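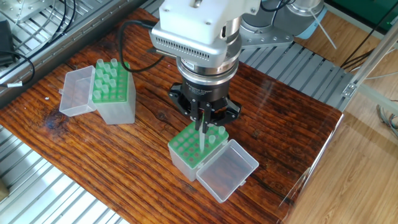
*Pipette tip in a three-fingered gripper, its point down in a tip box.*

Agathe Maillard has spent most of her working life on software for bus depots. She runs the planning team at Tollex, which writes scheduling tools for regional operators, and she spoke to us in October, shortly after the firm moved its largest customer to a new version.

That customer, Varen, has 519 vehicles and, on a normal working day, 2,880 departures. Until last spring the duty rosters were put together in a set of spreadsheets.

"They weren't bad spreadsheets," Maillard says. "Someone had looked after them for years. But if a driver rang in sick at four in the morning, the depot had to change the same thing in three files."

The new system, Orellana, keeps vehicles, drivers and maintenance slots in one place. When something changes, it offers the controller up to 5 alternatives and shows what each would cost in overtime. The controller picks one, or ignores them all.

"We did try having it choose on its own. The controllers hated it, and I think they were right. They know which driver can't do the hill route in the dark. We didn't have a field for that." 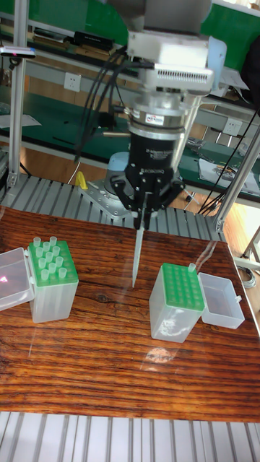

## Moving the depots over

Varen wanted every depot switched on the same night. Maillard argued for one at a time, starting with the smallest, and got her way after some weeks.

"The first depot found 62 faults. Most were small — a wrong label, a printout with the last column missing. Two would have stopped buses going out."

The fuel records were harder. They sit in Gasell, an older program that exports once a day as plain text, and the team ended up writing a separate import for it. She would like to replace it, but that's for Varen to decide. 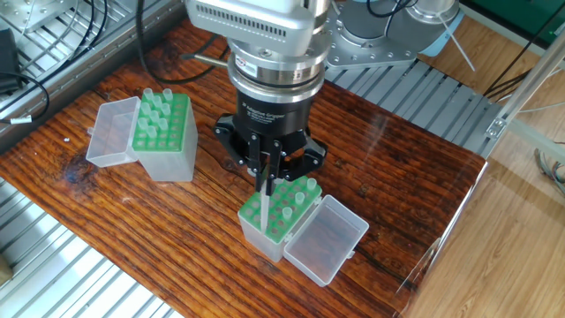

*The gripper working at the nearer of two open racks.*

Asked what comes next, Maillard mentions holiday requests, which drivers still make on paper slips.

"There's a box by the canteen door. We'll start with that."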